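Plirel Releases Results on Learning Cleanup Tasks From Hand-Held Grippers

11/7/22 — Plirel today published results from Skuvatden, its project on teaching robot arms household cleanup without a robot present during data collection. People recorded 637 demonstrations with hand-held grippers in ordinary homes, most of them in July. A policy trained on 300 of those reached an 80 percent success rate at placing soft items in bins and baskets. The full set added little on rigid items — the team is still looking into why. Each test used 30 trials per object. The report and training code are available on request from the Worwood office.

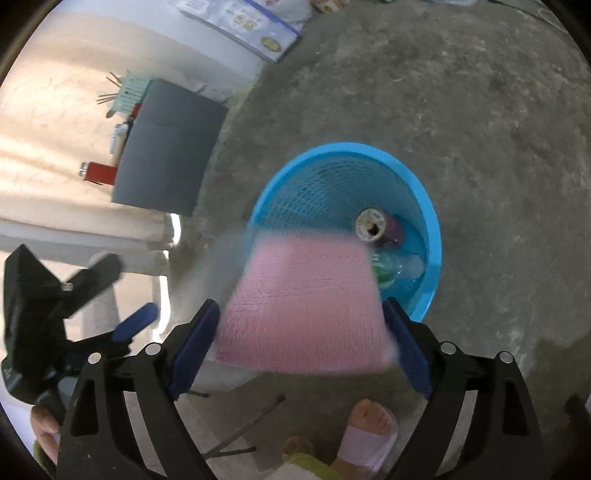 Kılıçarslan said the soft-item result was useful but should be repeated on a second arm before anyone relies on it.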